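Mikomia Stays & Trails: README

Posted in December by the Mikomia maintainers

Hello and welcome, and thank you for stopping by! Mikomia is a small collection of travel notes for people planning a slow trip through the Hirano valley and over the pass to Brurnbridge. It grew out of one very long packing list and has been growing ever since.

What's inside

The collection holds 239 entries. Most are places to sleep (guesthouses, farm rooms, a couple of old inns, one of them open since 1779), and the rest are walks, ferries and places to eat. Each entry has a name, a village, a season and a short note. Prices are per night for two people, and we left out anything over 700.

How to use it

Open stays.csv in whatever spreadsheet you like and sort by village first. If you're coming by bus, start at Prodmont, where the luggage office closes at noon in winter (we learned that one with two heavy suitcases and a lot of sighing).

Known gaps

The north shore is thin, only 80 entries with walking times, and the ferry notes need another look before spring.

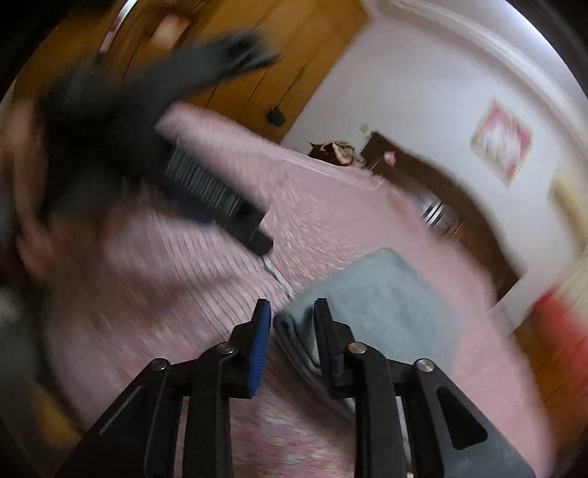

If you spot a guesthouse that has closed or changed its breakfast hours, please open an issue and tell us which month you stayed. Small fixes are every bit as welcome as big ones!

Comments

hillwalker_b: Used this for our fall trip, lovely. The Brurnbridge bakery has moved across the square.

tansy: Any chance of a column for dogs?

Contact: open an issue | © Mikomia | Back to top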